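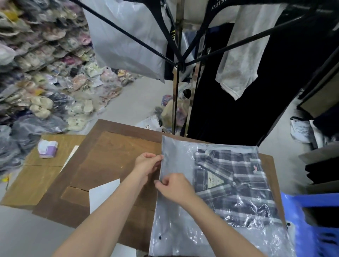 Kapitel 14: Vormachen statt programmieren

Wer einem Roboter eine Aufgabe beibringen will, hat im Kern 2 Wege. Entweder man macht sie selbst vor, mit den eigenen Händen, und zeichnet auf. Oder man steuert die Maschine fern und lässt sie die Bewegung gleich mit dem eigenen Körper ausführen. Beides heißt in der Literatur Lernen aus Demonstration, beides hat Tücken. Nehmen wir das Verpacken von Kleidung: ein kariertes Hemd, gefaltet, in einer durchscheinenden Plastiktüte auf Wellpappe. Die linke Hand hält die Kante zwischen Daumen und Fingern, die rechte greift dieselbe Kante knapp darunter. Zieht sie die Tüte auf? Streicht sie den Rand glatt? Aus einem Einzelbild nicht zu entscheiden. Genau da fängt die Arbeit an.

14.1 Was eine Demonstration enthält

Zunächst: Positionen über die Zeit. Handgelenk, Fingerspitzen, eventuell Gelenkwinkel. Dazu Kamerabilder, meist aus Kopfhöhe. Was fehlt, sind Kräfte. Folie ist dafür ein böses Beispiel, sie gibt nach, knittert, spiegelt. Ein Mensch spürt, wann sie reißt. Die Kamera spürt nichts.

Bei der Fernsteuerung sieht es anders aus. Hier liegen die Motorbefehle direkt vor, eine Übertragung von der Hand auf den Greifer entfällt. Dafür ist die Bedienung langsam. Im Versuch Skarnetti, auf den wir in diesem Kapitel öfter zurückkommen, brauchte eine geübte Person für das Eintüten von Hand etwa 30 Sekunden, ferngesteuert ein Vielfaches. Und Anfänger machen ruckartige Korrekturen, die das Modell brav mitlernt.

14.2 Der Datensatz Ukeslow

Die Übungen am Kapitelende arbeiten mit Ukeslow, Stand 2018-05-23. Umfang: 3.307 Demonstrationen, von Hand und ferngesteuert gemischt. Die Ergänzung vom November ist nicht berücksichtigt. Bitte vor der ersten Übung die Zeitstempel prüfen, Bild und Bewegung laufen in manchen Dateien auseinader.

Begriffe vorab, kurz:

Trajektorie. Folge von Zuständen und Aktionen, ein Durchgang.

Umgreifen. Wechsel des Haltepunkts, während das Objekt gehalten wird. Bei Tüten ständig, bei starren Teilen seltner.

Körperlücke. Unterschied zwischen menschlicher Hand und Greifer. Fünf Finger auf zwei Backen abbilden, das geht nie ohne Verlust.

Wir beginnen mit dem einfachsten Verfahren, dem direkten Nachahmen: Bild rein, Bewegung raus. Warum sich kleine Fehler dabei aufschaukeln, zeigt Abschnitt 14.3.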